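Hurnulow Prize Exhibition -- Room Check Before the Jury Visit
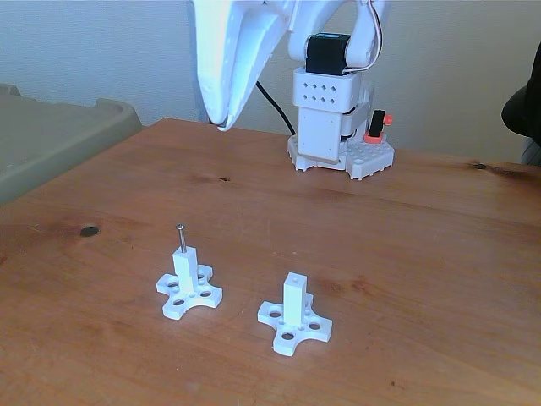
Two white fixtures on a wooden tabletop, one with its pin.

Room 704, my notes as I went around:

Exits clear: OK. Both doors swing all the way open now that the Tivance banner has moved.

Extinguisher: OK, tag is good through December.

Finalist posters: 28 up, one sagging. I re-taped it, but please look again before the jury gets here!

Power strips: FIX. Two were plugged into each other behind the Jaiswal entry -- I pulled one, so somebody needs to find me a longer cord.

Award plinth: wobbles a bit. I stuck a folded program under it (sorry, it's ugly).

Floor cables: taped, except by the coffee.

Lighting: OK, though the switch by the stage does nothing I can figure out.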